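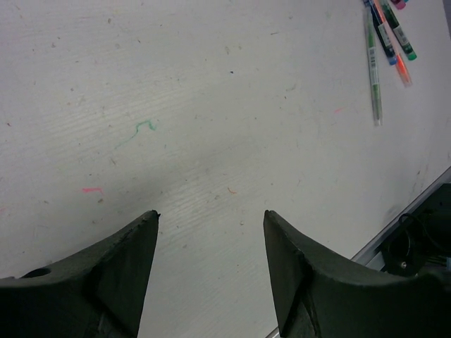 How often should the tabletop be cleaned?
Once a week in normal use, and after any job that leaves dust or grit on the surface.

4.2 Cleaning the Whiteley top

1. Clear all loose items and switch off the task light.
2. Brush dust toward the front edge. Do not use compressed air.
3. Mix 2 capfuls of Lesov cleaner with 400 ml of lukewarm water.
4. Wipe along the length of the top with a damp cloth — never a soaked one.
5. Dry with a second cloth and wait 11 minutes before use.

CAUTION: Do not use scouring pads or solvents. Damage from these is not covered by the warranty.

NOTE: Fine scuffs do not affect flatness. Deep scratches can be filled with Parkard paste, see 4.5. 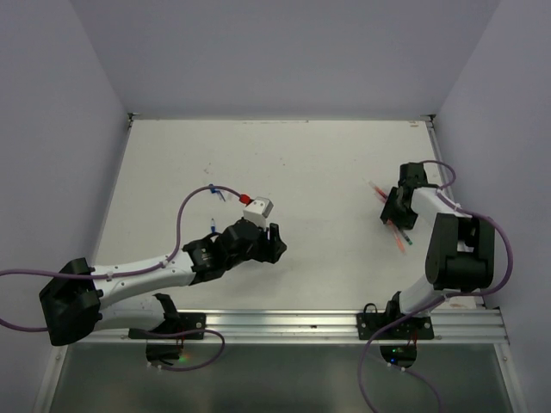

Fig. 2. White top with side and back walls.

6. Wipe the walls from top to bottom using the same mix.
7. Check the corner brackets and tighten by hand if needed.

Section revised Thu 23 October, D. Tunstall.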